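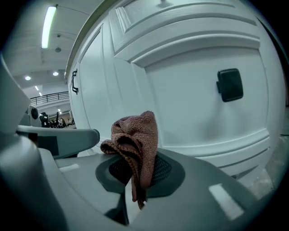 Reiko Hayashi replied at 09:40 that the kitchen station should stay on the open day route, as long as the gripper could be relied on to let go of the cloth.

Ticket 166, Urnholm demo hall
Opened by: Kaede Ebihara
Priority: high until Wednesday
Status: closed

Fault as reported: during the rehearsal for visitors, the hand-held gripper picked up the microfibre cloth without trouble but was slow to release it. Five slow releases in 40 tries. No error shown on the Kubo logger.

08:55 Restarted logger. No change.
09:10 Checked finger travel with nothing held. Opens fully both ways.
09:25 Tried a tea towel. Releases cleanly every time, so probably not the motor.
10:05 Found lint packed in the finger hinge. Brushed out. Two slow releases in the next 40.
10:50 Ryota Kuroda noticed the release threshold was still at 63 from the last demo. Put back to default.
11:15 Another 40 tries, none slow.

Loredana Pagano asked whether visitors can have a go themselves. Yes, one at a time, with someone from our side next to them.

To do before doors open: brush the hinge again, check the threshold after any restart, leave a spare cloth at the station.

Closed 11:30, K.E. Reopen under the same number if it comes back.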